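Minutes, sorting room furniture and supplies
January 29, 2019

Chair: Hülya Tatlı. Notes were taken by the Plelley desk. Mandia sent word that they would join for item 4 only.

**1. Notes from last time**

Accepted with one change. The shelf order was for the back wall, not the side wall. The side wall stays as it is until July.

**2. White tabletops**

Hülya went over the state of the work surfaces. The question was whether to replace them this year or clean them and wait. Kurian quoted 900 for the full set, delivery included, and the price holds until the end of next month.

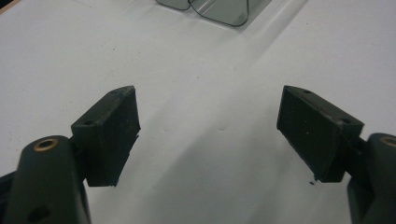 Cleaning was discussed first. Two people said the spray we have now leaves a film, and one said the film comes from using too much of it. The white top has small specks and faint scuff marks, but they are hard to notice and none of them gets in the way of sorting. It was felt that this is ordinary use and does not justify the Kurian price. Hülya asked that we try the plain soap again before buying anything — a damp cloth first, then a dry one.

Agreed: no new tops for now. Kurian to be thanked for the quote and told we may come back to it.

The lighting over the tables also came up. The desk by the door had complained of glare. Tilting the lamp was suggested, and so was moving the desk. Left open.
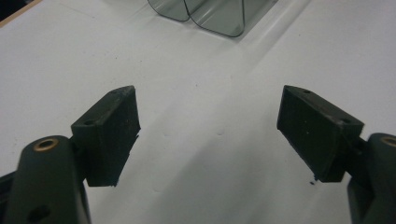 *Item 2: white tabletop, with faint gray smudges.*

**3. Compartment boxes**

The small parts are still kept in paper envelopes, and the labels come off. Hülya brought up the clear plastic boxes again. Plelley wants one kind of box for everybody so that lids can be swapped when one breaks. Zoton sells them in packs of 40 and in packs of 50, and the larger pack works out cheaper per box. There was some back and forth over whether we would ever use that many.

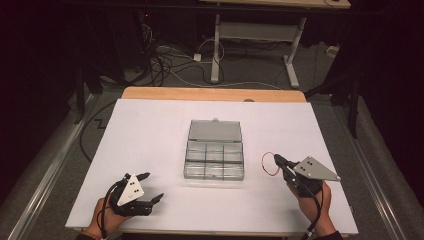 *Item 3 written up by Hülya Tatlı*

The box we talked over has six compartments, two rows of three, with a hinged lid. The walls are clear, so the contents can be checked from the side without picking the box up. My own view is that six is enough for the washers and clips but too few for the screws, which come in more sizes than that. For the screws I would use two boxes side by side and write the sizes on the lids.

Points raised:

- Labels should go on the front of the box. On the lid they are out of sight when it is folded back.
- The lid needs space behind it when it is open, so the boxes can't sit tight against the wall on the narrow shelf.
- Mandia asked by note whether the dividers come out. I don't know and will ask Zoton.

Agreed: order one pack of 40. The envelopes stay in use until the boxes arrive. Plelley will move the parts over, starting with the clips.

**4. Clearing the tables at the end of the day**

Mandia joined here. The rule has been that each desk clears its own table, but it isn't written down and people read it differently. Mandia thinks a tray left out overnight is fine if it has a name on it. Plelley does not. After some talk the wording below was accepted:

1. Put loose parts back in their own container and close it.
2. Wipe the white surface with a damp cloth and dry it.

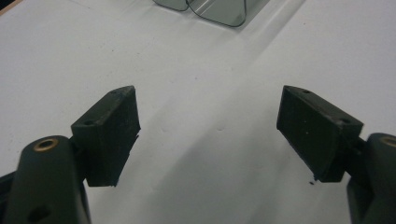 3. Leave trays on the shelf, with a name, and not on the table.
4. Push the chairs in.

The list will be printed and put up by the door. Mandia will do this.

**5. Other business**

The key to the supply closet is missing again. Whoever has it should hand it to Hülya. Plelley asked for a second key — approved.

The delivery cart has a bad wheel. Use the other one until it is fixed.

**To do**

- Hülya: Zoton order, question about the dividers, second key
- Mandia: print the list
- Plelley: reply to Kurian, buy soap and cloths

The date of the next meeting will be sent around.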